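[Cikby-list] Re: Paltero, 16mm print: shrinkage and missing footage
From: Bergþóra Damgaard
Date: Sunday, April 28, 2024

Chathurika Uddin wrote:

> We have the Arai print of Paltero on loan for the Denham screening. It is
> 16mm, black and white, optical sound, supplied on four reels. The catalog
> gives the running time as 47 minutes.
>
> I have three questions before anybody threads it.
>
> 1. Reel two seems short. The footage counter on our bench says 443 feet.
> The paperwork that came with the print has a handwritten note saying "530
> fr. out, R2", with no date and no initials. Do I read that as frames, and
> if so, how much screen time is gone?
>
> 2. The print smells faintly of vinegar when the can is opened. I don't have
> a shrinkage gauge. Is there a way to get a usable number with a ruler?
>
> 3. There is dust and some greasy fingermarks on the head of every reel. We
> have a cleaning fluid approved by the lender. Can I clean by hand on the
> bench, or should the whole thing go out to a lab?
>
> The lender wants a written condition report back with the reels.
>
> Chathurika

Chathurika,

Answers in your order, with a note on the report at the end.

Missing footage

Yes, "fr." is frames. At sound speed, 530 frames is 22 seconds and a bit. In 16mm there are 40 frames to the foot, which puts the loss at thirteen and a quarter feet. Your reel two at 443 feet runs a little over twelve minutes, so with the missing section put back it would be 456 feet. That is what I would expect if the reels were broken at the scene changes and not at even lengths. Add up your four counter readings before you compare anything with the catalog. Catalog times for this title were copied from a program sheet as far as I can tell, and program sheets are rounded.

Don't trust the counter by itself either. A worn counter wheel slips at high winding speed. Wind reel two again slowly, with the counter zeroed on the first frame of picture and not on the leader, and see if the reading repeats. If it moves by more than a foot, take the average of three passes and say in the report that you did.

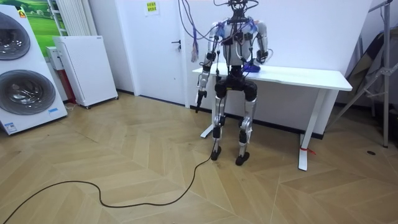
The other thing worth finding out is where the cut falls. With 22 seconds gone in one piece you should find a single splice, and the sound will jump on the same join, offset by the usual twenty-six frames between picture and track. If the loss is the sum of many small repairs you will find splices scattered through the reel, and the note is then somebody's running total. The two cases are treated differently at a screening. One long cut can be mentioned in the introduction. Scattered losses are normal wear and most audiences never register them. In the print I handled in December the gap was a single one, in the ferry sequence, but that was a different print and may have a different history.

Mark each splice on paper as footage from first frame, type (cement or tape), and whether it holds when flexed. Leave the old cement splices alone if they hold. Remaking a sound joint costs another frame every time.

Shrinkage with a ruler

You can get a usable number. Lay out a length of film from the middle of the reel, flat, under no tension, and measure across 50 perforation intervals. Count intervals, not holes: the fiftieth interval ends at the fifty-first hole. Measure from the leading edge of the first hole to the leading edge of the last. On a print made to the long pitch standard the distance is 381 mm when fresh. Your shrinkage is the difference divided by that, times one hundred.

A worked case: 377.6 mm gives a difference of 3.4 mm, or 0.9 percent. Most projectors with an intermittent claw in good order will take that, though I would not run it more than once. Above one percent I would stop and talk to the lender. A steel rule with half-millimeter marks is good to something like a tenth of a percent if your eyes are good and you repeat the reading. A plastic ruler is no use here, and neither is a tape measure with a loose hook.

Take the reading at the head, middle and tail of each reel. Film at the outside of a reel has had more air and is often worse. If the three readings differ a lot, the worst one is the one you go by.

Two cautions. First, the short pitch used for camera stock is slightly smaller, and if the Arai print turns out to be a reversal original or was struck on odd stock, you will read shrinkage that isn't there. Check the edge code. Second, the smell is a separate matter. Acetate can smell before it shrinks much. Put indicator strips in the cans overnight, closed, and record the color against the chart that comes with them.

Cleaning by hand
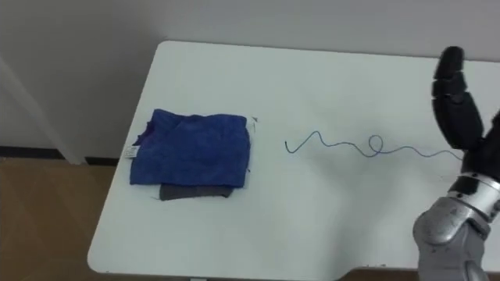

Hand cleaning is acceptable for a print in this state, provided the splices pass first and the fluid is the one the lender named. Work between two rewinds, slowly, with a cloth folded around the film and held lightly, so that both sides are touched at once. Turn to a fresh face of the cloth often and drop it when all the faces are used. Get them ready before you begin: a stack of folded cloths to one side of a white table, the way this one has them on the left half, leaves the rest of the surface clear and makes dirt easy to find. Do not put a used cloth back on the stack. The fluid must have gone off before the film reaches the take-up reel, and that sets your winding speed. If the layers stick or show a bloom, you are winding too fast or using too much.

Don't clean over a splice with pressure. Open the cloth, let the splice through, close it again. Tape splices in particular will shed adhesive into the cloth, and the next ten feet of film will get it.

Greasy marks at the heads will need two passes. If they are still there after the second, leave them. They sit on the leader and the first feet of picture, and a third pass does more harm by handling than the marks do on screen. Scratches filled with dirt will look lighter after cleaning, sometimes worse; note their position before as well as after.

Ventilation: open the windows or use the extraction if Denham has it. Gloves that suit the fluid, which are not always the cotton ones. Cotton soaks the stuff up and holds it against your skin.

Before the next reel goes up, wipe down the bench and the rewinds. A white top shows dark residue at once, which is the main reason I prefer one to gray laminate.
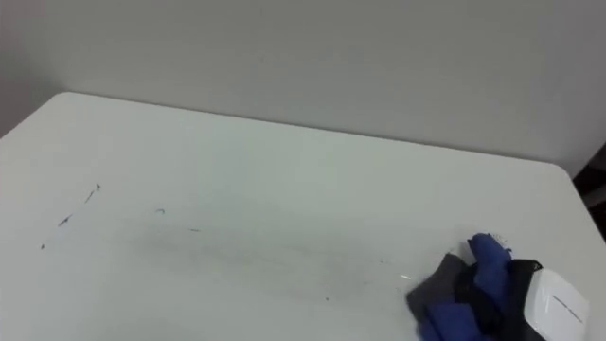
The condition report

One sheet per reel. Put the title, reel number and edge code at the top, then footage, shrinkage at the three positions, strip reading, splice list, and cleaning done with the name of the fluid. State the method for the shrinkage figures. "Steel rule, 50 intervals" is enough, and lets the next person decide how far to believe it.

Copy the handwritten note about the 530 frames exactly as it stands, and write your own finding under it separately. If your splice list does not account for the loss, say so and leave it there. I have seen reports where somebody's guess about a censor's cut was repeated for three loans and ended up in the catalog as fact.

If you can spare the time, send the reel two splice list to this list as well. I still have my own for the other print and would like to set them side by side — if the gap falls in the same place in both, the cut was made in the negative or in an intermediate, and neither print is missing anything that could be put back from the other.

On projection, keep the lower loop generous and have the projectionist watch the first reel for the loop climbing. Stop on the first chatter.

Bergþóra

_______________________________________________
Cikby-list
To leave the list, send a blank message with the word "leave" in the subject line.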